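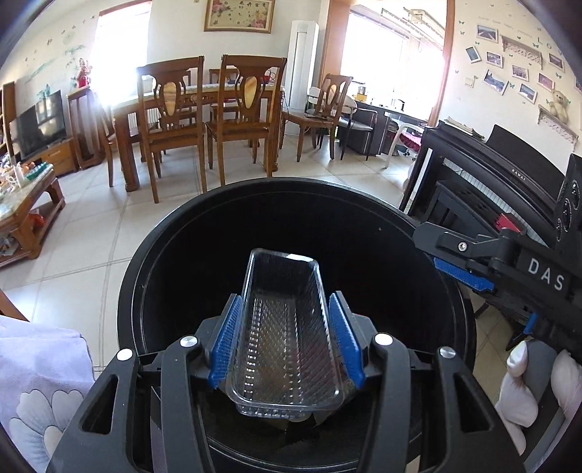

Bram Brouwer
Writer, reluctant tidier

I have a theory that a round table attracts junk faster than a square one. There are no corners, so nothing ever looks out of place until everything does.

My rule this year was simple: clear plastic trays go first, straight into the black bin, before I can start thinking of them as "useful for screws." I own over 400 screws. They live in a Brokberg drawer and are doing fine.

Then you get to the stuff with opinions attached. Snack boxes, foil packets, a milk carton lying on its side, a squeeze tube that somebody will ask for the minute it's gone. The tablecloth says "the honey of the," and I've stopped waiting for it to finish.
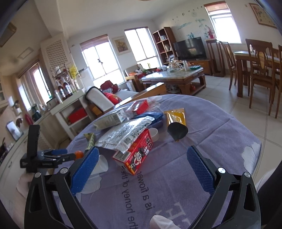
What stays

The tube, under protest. The tablecloth. The stuffed toys on the armchair, who outrank me.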